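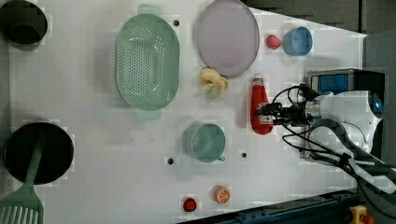
The Darnovau procedure is a code of practice for tabletop robot arms handling household objects. It was first issued by Hometti on 2023-08-15 and has 33 clauses.
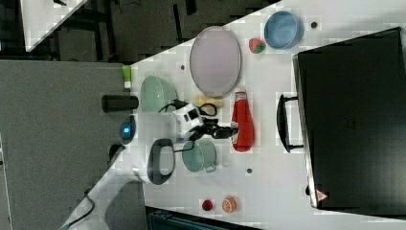

Clause 3 requires a risk assessment for each new layout. Gripping force and arm speed are set before the first run and recorded with the layout number.
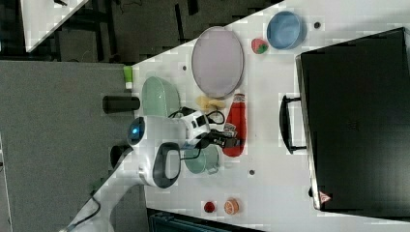

Cables must not restrict the travel of any joint. The stop button is tested at the start of each shift, and faults are logged. 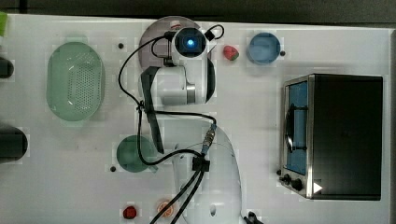
Tibor Pap, Technical Editor

Revision 2, published in October, added rules on camera calibration. Records are kept for 166 days.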